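Lallonham Clothes Room: Dark Clothes

Gallery 4 -- Coats, hoods, trousers and everything else black

Home | Opening times | What we take | Galleries | Contact

The Lallonham Clothes Room takes in clean second-hand clothes, sorts them and sells them on for a small fixed price. We have put the galleries on the website in the same order as the rails, starting with children's things and ending with household linen. This page is for dark clothes, which have had their own rail and their own sorting table since September.

Dark clothes used to go in with everything else. The trouble was that a black jumper would be looked at straight after a yellow one, under the same light, and would be passed as clean when it was covered in fluff. We had more things brought back from the dark end of the rail than from the rest of the shop together. Now they wait in a separate crate until the side lamp is on and are done in one go, usually after 2 in the afternoon when the front of the shop is quieter.

How much there is

The autumn intake came to nearly 2,000 pieces. Of those, 668 were entered in the book as black, charcoal or very dark navy. School trousers and plain work shirts made up most of it, followed by hooded tops and winter coats. Very dark navy is counted as black for our purposes unless it is part of a suit, when it has to be matched to its other half in daylight by the door.

What we look for

Lint comes first. A dark woven cloth shows every pale fibre, and the fibres gather where the cloth stands up: along folds, over seams, at the edge of a collar and on the cuffs. Laying a garment flat hides some of this. We prefer to leave it loosely folded, go over the raised parts with a brush, then shake it out and fold it another way before going over it again.

We use a stiff clothes brush on coats and woven trousers, brushing with the weave. Sticky rollers are kept for knitwear and fleece. They are quick, but the sheets run out fast and on a cheap roller they leave a slight tackiness that picks up more fluff by the evening. A damp rubber glove does nearly as well and lasts for months.

Fading is second. Black cloth seldom fades evenly. The outside of a fold goes first, then the shoulders and the seat. Open the garment at a seam and compare the cloth tucked inside with the cloth next to it. If the difference is plain from arm's length, the piece goes on the low-price rail with a note on the ticket. We do not re-dye anything. A customer from Skellance dyes her own and has been pleased with the results on cotton, less so on anything mixed.

Seams are third. Dark thread on dark cloth is hard to see, so seams are checked by hand. Run a thumb along the whole length and pull gently to either side. Where the cloth is doubled, as it is at a lapel or the join of a hood, the seam makes a ridge and takes more rubbing than the cloth around it. A few loose stitches can be mended at the table. Anything longer than a hand goes into the mending box.

Pockets are last. Tissues are the usual find. A tissue that has been through the wash inside a black coat means starting again from the first step.

Washing dark things at home

We are asked about this often enough to put it here. Turn the garment inside out, do up any zips and wash it cool with other dark clothes. Leave out towels, which shed on everything. Use less powder than the packet says, or use liquid, as undissolved powder dries in the folds and looks like dust. Dry away from direct sun. Wool coats should be aired and brushed, and washed only if the label allows it.

Please don't iron black cloth on the right side without a pressing cloth. It leaves a shine, mostly over seams and pocket edges, and we have never managed to get it out fully. Steam helps a little.

Bringing dark clothes in

Bags are taken at the side door from 10 in the morning. It helps if dark things are bagged separately from pale ones, and very much if they are kept away from blankets and pet bedding. Hangers can be left on coats. We can't take anything damp, even if it only needs a day on the airer -- the store room has no heating and one damp bag will spoil the ones beside it.

Unsold dark clothes stay on the rail for six weeks. After that the plain cottons are cut up for cleaning cloths, and the rest is collected by Irnix along with the odd shoes. Good black buttons are cut off first and kept in the jar on the counter. Help yourself if you need one or two.

The Đorđević coat rail, given to us when the shop of that name in Skellance closed, is now used for the heavier winter coats. It is taller than the others. Ask if you can't reach.

The gallery

Pictures open at full size. If you recognise something you would like kept for you, tell us the gallery number and we will hold it until closing time the next day.

4.1 Dark cloth, black or charcoal, with a fine weave. A seam follows the thick fold on the left, and there are specks of lint on the raised parts. 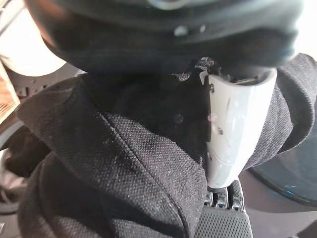 Stojan Hoxha: I'd add one thing to the washing advice. Clean the filter on the machine before you do a dark load. I spent most of a winter brushing grey fluff off my work trousers and blaming the towels, and it was coming from the filter. Also, does the side door take bags at 10 all through the winter, or do the hours change? I have two coats to bring over from Skellance and the early bus suits me best.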